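Munteanu Linen Library
The Munteanu Linen Library's autumn intake begins in February. Members have asked how donated table linen should be prepared. Our guidance is set out in this thread. (1/9)

The library lends cloths, napkins and tea towels to community halls and neighbourhood groups at no charge. The collection now stands at about 2,000 pieces, and most of it was donated by households. (2/9)

Donations should be washed and completely dry before they are dropped off. Please do not use fabric softener. It leaves a coating on cotton and makes tea towels less absorbent. (3/9)

Small stains are acceptable. Please attach a safety pin beside each one so that it can be treated before the piece is catalogued. Items with large tears will be cut down for cleaning cloths. (4/9)
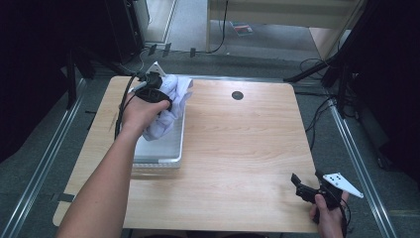
White pieces are sorted separately from coloured pieces at every stage. Trays are preferred to bags for this work, and a shallow one with low, slatted sides, such as the white one on the table, allows a crumpled cloth to be lifted out or set down without catching. Each cloth is then shaken out, checked on both sides and folded in quarters. (5/9)

The Fanetti hall will receive donations from 9 am until noon throughout the month. The Doklow depot remains closed for repairs to its loading door. Please do not leave parcels outside either building. (6/9)

We can accept up to 55 pieces from any one household. Larger donations, including those from restaurants and function centres, should be arranged with the office in advance. (7/9)

Borrowers are reminded that linen should be returned unironed. Pressing is done at Mekero, where 400 napkins are currently waiting for their turn. Returns may be delayed in reaching the shelves. (8/9)

Enquiries about colours, sizes and loan periods may be sent to the office by direct message. Replies are normally sent within two working days. (9/9)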